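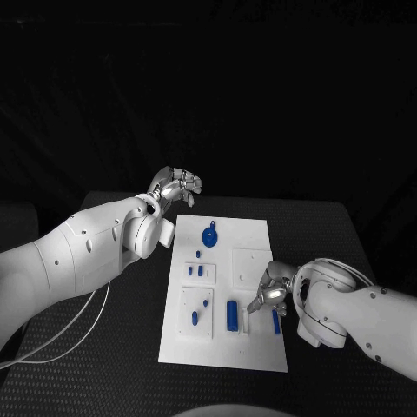
*The board, with the blue cylinder in the middle.*

Marta Kostiuk logged the board as item 411. It had blue parts, raised white plates and a narrow slot holder. The Palar manual gave no order of assembly.

"Small parts first," she said.

Roksolana Maksymiv wrote it down. Lindqvist had always begun with the cylinder, and Lindqvist had left in August.

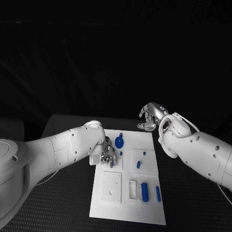
Last changed: 8 Jan 2019

Marta watched the small blue part above its plate. Roksolana left the next line of the log blank and held her pen over it.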